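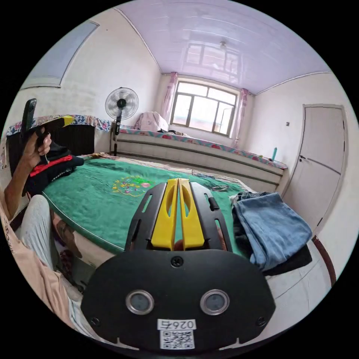 Subject: Re: [jadness-mending] Black cotton that turned brown

Dear all,

I answer below the message from January, which I found only when I cleaned my mailbox. I hope the question is still of interest. I will put my answers between the paragraphs, as is the custom on this list.

> Hello list. I have several black cotton things, mostly T-shirts and one
> loose jacket, and all of them are now some kind of brown. The jacket is
> the worst, the shoulders are almost the color of tea. The cloth itself is
> strong and I don't want to throw them away. Is it worth to dye them again
> at home, or do I only get a more expensive brown?

It is worth it, if the cloth is strong. I have dyed black over old black for many years, first with the powder from Zakow, and now with another one that I buy at Fudorell, the small shop in Pacheco. Both gave me a good black. I had one bad result with each of them too, and both times it was my own mistake with the weight (see below).

The brown on the shoulders is very often from light. If the jacket hung near a window, one side will be more pale than the other. Please look at it in daylight before you begin. Old deodorant and old softener also leave places where the dye does not go in well. Wash the jacket two times without softener, and do not dry it between the washing and the dyeing.

> The second thing: the seams. On one T-shirt I tried already, and the
> thread stayed gray. Did I do something wrong?

You did nothing wrong. The thread is almost surely polyester, and the dye for cotton does not hold on polyester. It will stay gray after any number of baths. Some people go over the thread with a textile pen. I tried it on one collar and it took a whole evening, so the other collars I left gray, and I like them now.

The label in the neck stays white for the same reason. If this disturbs you, take it out before.

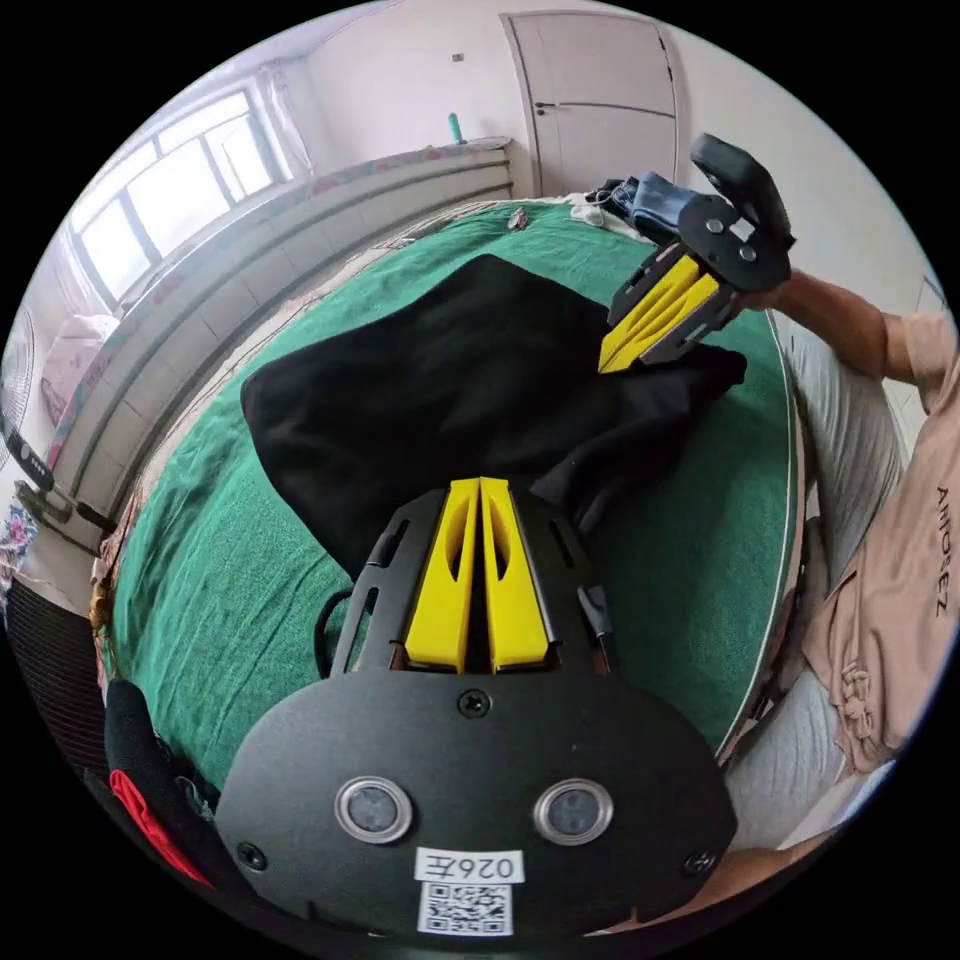

### Weights and water

Here I made my mistakes, so I write it with more detail.

Weigh the cloth when it is dry. Do not use the number of T-shirts on the package, because a big T-shirt and a small T-shirt are not the same. My kitchen scale goes up to 1000 g and this is also the most I put in one bath. With more cloth than this, in my pot, the folds lie on top of each other and stay pale inside.

For real black you need more powder than for other colors. The first time, I used the same amount as for dark blue, and I got a gray like a wet road. My second failure was the opposite. I took too much powder, the black was beautiful, and then it came off on my neck for a month.

The temperature depends on your kind of dye. The one I use now wants 40 °C. The old recipe I had from my aunt wants 95 °C, in a big steel pot on the stove, and I do not recommend it for anything with elastic. My best leggings became wide at the waist and have never returned. Please read the paper inside the package and believe it more than you believe me.

> I also have no machine of my own, only the shared one in the house. Can
> I do it in a bucket?

Yes, and in a shared machine I would not do it in any case. The rubber of the door keeps some color, and the next person has perhaps a white sheet.

A bucket is good if it is large enough that the cloth can move. The water gets cold, that is the only difficulty. I put a lid on it and an old towel around it, and after 20 minutes I add hot water, at the side, never directly on the cloth. Stir the whole time in the first part. I know this is boring. I listen to the radio.
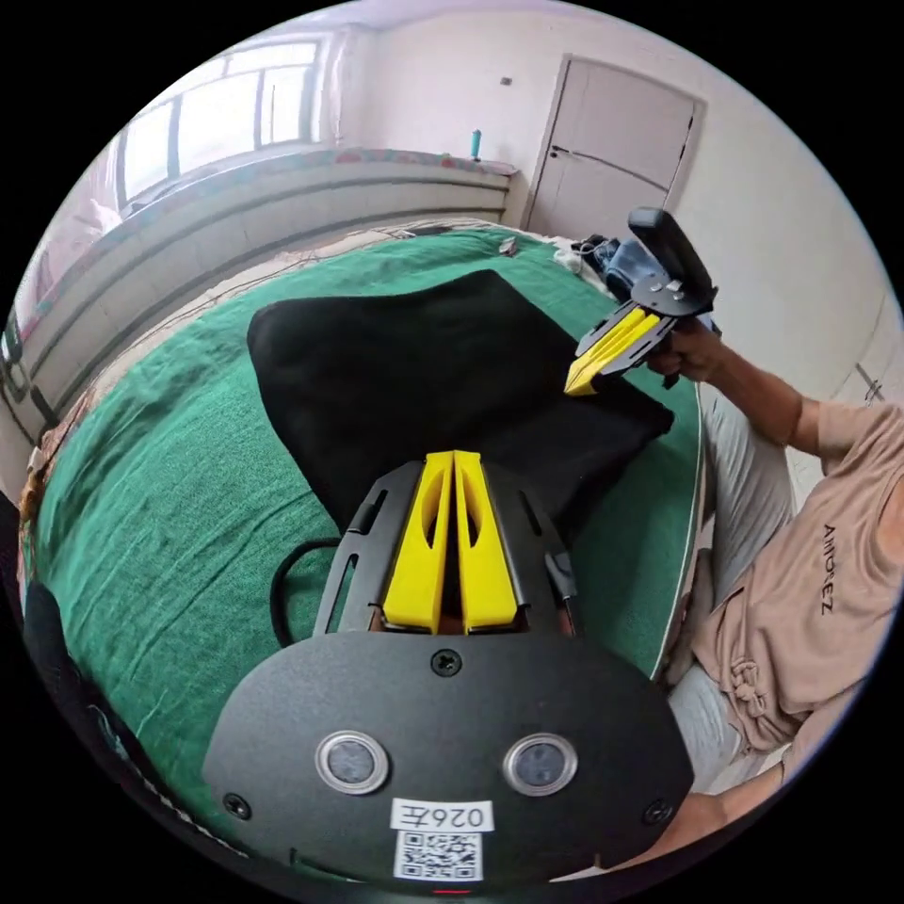 After the bath comes the rinsing, and this part is always longer than I remember. I rinse with cold water first and then warmer, and I stop when the water is clear in a white bowl. In a dark sink you can't judge it. Then I wash the piece alone, with a little normal detergent, and the next two or three times only with other black things.

Salt: yes, if the package says so. Ordinary cheap salt is enough. It must be fully dissolved before the cloth goes in, or you will have small dark points.

> Last question, how do I keep them black afterwards?

I have these habits:

- wash inside out, and not hotter than needed
- dry in the shade, also inside out
- fold the black things and put them in a drawer, away from the window
- liquid detergent for dark clothes (the powder left white lines on mine)

I kept a small notebook. The last jacket had 43 washes in it before I thought it needed a new bath, and the one before was dried on a sunny balcony and looked tired much earlier. This was not a scientific test, the cotton was also different.
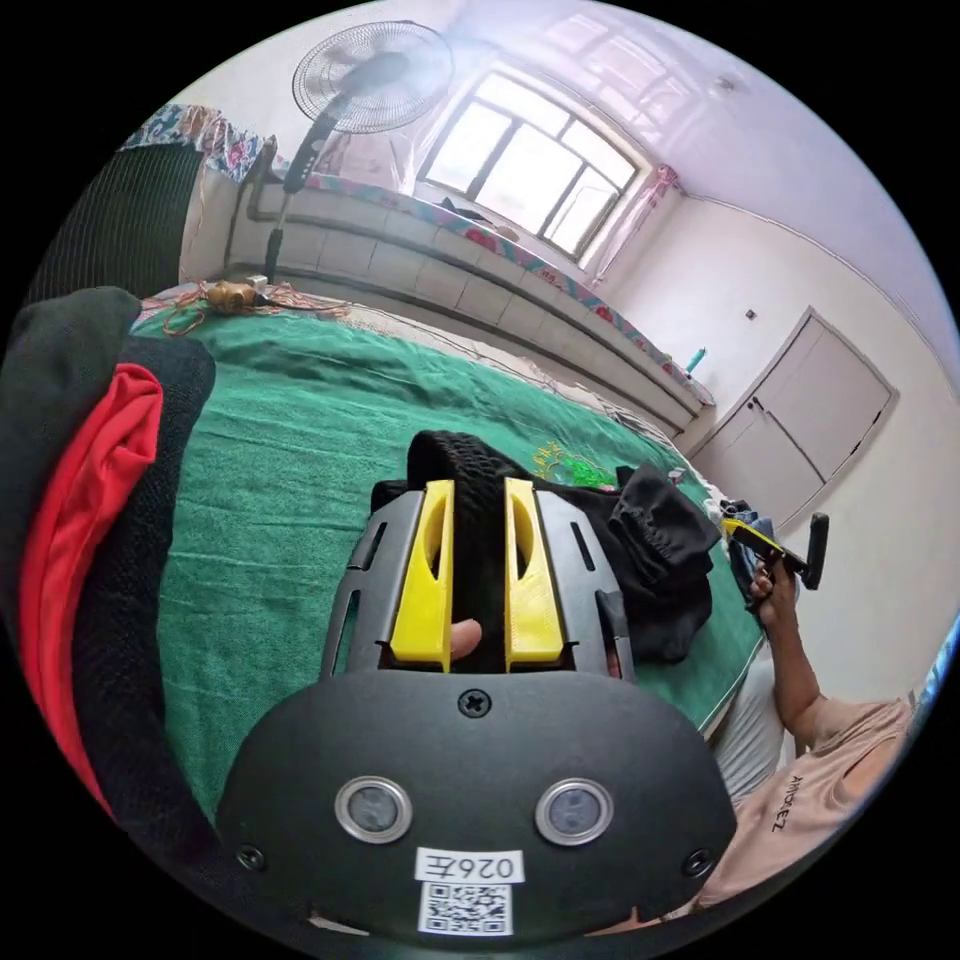

*In the bedroom, May 2020*

I forgot the price. One package at Fudorell was enough for my jacket and two T-shirts together, and I paid less than for one new T-shirt. They sell the salt next to it, but it costs much more than in the supermarket.

I have one question myself to the list. Has anybody dyed a cotton and linen mix, where the linen is perhaps the half? I have a pair of trousers like this, very faded at the knees, and I am afraid that the two fibers will take the black differently and I will get stripes. In the archive I found only one message about linen, and it was about curtains.

With kind regards from Pacheco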